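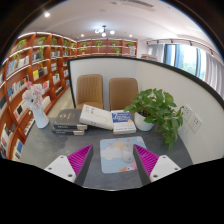
Desk, with the mouse pad and the four books.

July 11, 2025

Started on the desk at 7, before the heat. The aim for the week was to get the working area back to a state where the mouse can travel the full width of the pad without hitting paper. Cleared everything to the floor first, wiped the surface twice with a damp cloth, then dried it. The mottled finish hides crumbs well and I only find them by hand. Ran a palm over it, found more, wiped again.

Order of return: pad, mouse, books, vase. The pad is the light blue one with the cloud and the orange sun. I have looked at replacing it with a plain one on two occasions and have not done so. It lies flat, the corners are rounded and do not lift, and the mouse tracks on it without skipping. The print makes no difference to tracking. Mouse goes on the right half.

Books are the unresolved part. Present arrangement is a row behind the pad: the two dark gray ones flat at the left, one on the other, the one with gold lettering on top. The thick white one leans against the right side of that stack, and the blue and white one lies flat at its lower end. Leaning is bad for a binding of that thickness. Vojtěch Ondrejka told me so in the spring and lent me a pair of steel bookends, which I returned because the bases slid on this surface. Felt would make it worse. Thin rubber sheet might work. Alilard lists a sheet cut to size, delivery in 5 working days. Have not ordered.

Alternative is to stack all four flat. Problem: I use the white one most, and it would need to go on top, where it overhangs. Tried it at lunch. The stack was stable but tall enough to get in the way when I reached for the vase. Took it down again. A second alternative is to move the dark pair to the shelf in the hall, which would leave the white one nothing to lean on and force a decision. Deferred.

Vase is in the far left corner. White, narrow, top-heavy with anything longer than a short stem. I keep it there so an elbow cannot get to it. Rinsed it and left it without water for now. The market at Brorneck had nothing but gladioli last time, far too long.

Measured from the back edge to the partition in case I go ahead with the Plonlow shelf. The shelf needs a fixing into something solid and the partition sounds hollow over most of its height. Knocked along it and marked one place in pencil that sounded different. Will check with the stud finder when I get it back.

Notes for the afternoon: got to page 222 in the Ásgeirsdóttir, which is slower going than the first half. The chapter on drainage repeats a table from earlier with two columns swapped and no comment on why. Copied both versions into the notebook to compare. One of them has to be wrong.

Wrote letters until six. Mouse did not touch a book all afternoon, so the distance from pad to row is enough. Left the chair out to let the floor dry after mopping underneath.

To do: rubber sheet, stud finder, short stems. Bookends again in September if the sheet holds.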